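Budgeting for a used surgical robot training setup: what do we plan for besides the robot?

Posted in Equipment and Purchasing, November 2023

bench_side_47

We run a small skills lab attached to a regional teaching program. Our department has been offered a retired two-arm surgical robot for practice use only. It will never go near a patient. The seller wants an answer by March and I have been asked to put together a budget for the first year.

The purchase price is settled, so I don't need help there. What I can't get a clear picture of is the running cost. The seller's sheet has one line for "instruments and consumables" at $3,923 for the year, and that looks low to me. We would have residents on it for suturing drills most weeks, 4 at a time, on synthetic tissue pads.

What should be on my list? Do people buy the pads or make them? And is a service contract worth it on a machine that is only used for teaching? I have one quote from Bouzid for full coverage and one from Fleltbridge for call-out only, and they are a long way apart.

ludwell

Get the service contract. We didn't and we were sorry. Also check that the door is wide enough, ours had to come in through the loading dock and it cost us a day of movers.

tarn_and_thread

I did this budget for our lab two years ago, so I'll go through it in the order the money went out.

Room first. Ask for the power requirements in writing and get your facilities people to price any new circuits before you sign. Measure the route from the truck to the room, including the elevator. If the floor is above ground level, ask about the load limit. None of this was in our seller's quote.

Service next. I would not go straight to full coverage. Ask both companies what happens when an arm fails its startup check, how soon someone comes, and whether parts are included or billed on top. With call-out only, set aside a repair fund and get your department to agree that it carries over to the next year. If they won't let it carry over, the full contract is easier to live with. Ask Bouzid whether they will write a teaching-use contract as well. The coverage can be thinner if you can put up with the robot being down for a week.

Software and accounts. Find out whether the license transfers with the machine. Ours did not, and the reseller (Ludance) had to sort it out with the seller while the thing sat in its crates. Put that in the sales agreement.

Instruments are the part your seller's line is hiding. Many of these tools have a set number of uses, and the system will stop accepting them when the count runs out. Ask how many uses are left on every instrument in the lot and write it down by serial number. A box of instruments with almost nothing left on them is worth very little. For suturing drills you need at least 2 working tools per station and a spare of each type.
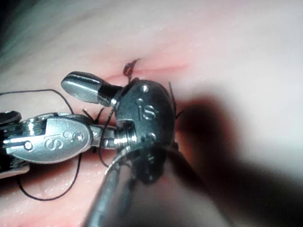
Consumables depend on what you teach, so price a single drill and multiply it by your number of sessions. Write out everything one resident needs for one knot and go from there. A basic knot-tying drill puts a grasper and a needle driver over the pad, with a curved needle, a length of black suture and an incision line to work on, and every one of those needs a row in your sheet. Suture goes faster than you expect with beginners, who cut it short and start over. Ask the residency office whether they can pass along expired suture, as long as it is kept well away from clinical stock. Needles need a sharps bin and pickup, so add that row too.

On pads, we buy them. We tried pouring our own silicone and the staff hours cost more than the pads did. We get ours from Flolleo, who sell a plain sheet without a cut in it, and we make our own incisions. Use both sides if yours will allow it. Keep one new pad back for assessments.

Last, put in a row for somebody's time. The robot needs to be powered up, checked, draped if you teach draping, and shut down, and a person has to be in the room. We missed this completely in year one and it came out of my own schedule.

I think your $3,923 might cover pads and suture for a light year. I wouldn't expect it to cover instruments too.

bench_side_47

Thank you both. The use counts weren't on the seller's list, so I have asked for them. I've also split the consumables line into rows and sent the two service quotes back with the question about parts.

greyfern

Adding one thing — check whether your insurance covers a donated or secondhand machine. Ours wanted an inspection report first.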